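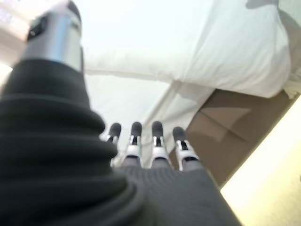

The hand at the Protthorpe cell, with a white cloth and a cardboard box beyond the fingertips.

Keeping a Hand in Working Order

The textile handling cell at Protthorpe runs on two shifts, and its day begins with an inspection that takes longer than most visitors expect. Before any cloth is moved, a technician brings the arm to its service position, lowers the speed limit and examines the hand from fingertip to wrist. The procedure fills 6 pages of the site manual. Sorin Manole, who is responsible for maintenance at the site, wrote most of them.

The cell was commissioned by Monau, a company that prepares household linens for rental and return. Its task is to lift folded and unfolded cloth, set it down flat and place it in or beside cardboard boxes for the next station. Earlier equipment used suction cups, which performed well on sealed packages and poorly on open weave. The present hand has jointed fingers with rounded black tips and an opposing thumb, and it can close on a fold of fabric without dragging the rest of the pile along.

Such a hand has many more parts to look after than a suction cup. The fingertip pads are the first concern. Lint gathers on the rubbery surface and reduces its grip, so the pads are wiped with a damp, lint-free cloth at the start of each shift and again at the midpoint. A pad that has become shiny is replaced. Manole's team records each replacement by finger, and the log shows that the finger nearest the thumb wears out well ahead of its neighbors.

The joints come next. Each finger is moved by hand through its full range with the drives released, while the technician feels for roughness at the hinge. Loose thread is the usual cause. It is removed with plastic tweezers, as metal ones have scratched the white finger segments in the past. No oil is applied at the joints. A trace of it on a hinge will reach the linen within the hour, and the stained piece must be washed again at Monau's expense.

The coverings receive separate attention. The ribbed black sleeve over the thumb is opened out gently, fold by fold, and checked for small cracks at the base of each ring. The knit cover on the palm is taken off every 35 shifts, laundered and refitted. Aurel Avram, a technician on the early shift, advises new colleagues to take particular care with the refitting. "If the cover is pulled too tight, the fingers do not open all the way," he says. "The controller reports a motor fault, and you can lose a morning looking at a motor that has nothing wrong with it."

After the mechanical checks, the hand is calibrated. The fingers are opened fully, closed against a test block and opened again, and the position readings are compared with those stored under job number 2606. A small drift is corrected in software. A larger one means that a tendon has stretched, and the finger is then exchanged as a complete unit. Spare fingers are supplied by Isent and kept in a locked cabinet beside the cell.

The last step is a trial with real fabric. A white sheet is laid over the edge of a box, and the arm makes a series of slow approaches at different heights. White cloth under strong light is a demanding subject for the vision system, which can lose a shallow crease in the glare. The lamps were lowered in January, and the number of missed grasps has fallen – although Manole considers it too early to describe the matter as settled.

A full overhaul takes place after every 3000 hours of operation. The hand is unbolted at the wrist and sent to the workshop at Pîrvu, where it is stripped, cleaned and fitted with new cables. A second hand takes its place in the meantime. The exchange itself requires nearly a full shift, most of it spent on calibration, and the next is planned for the spring.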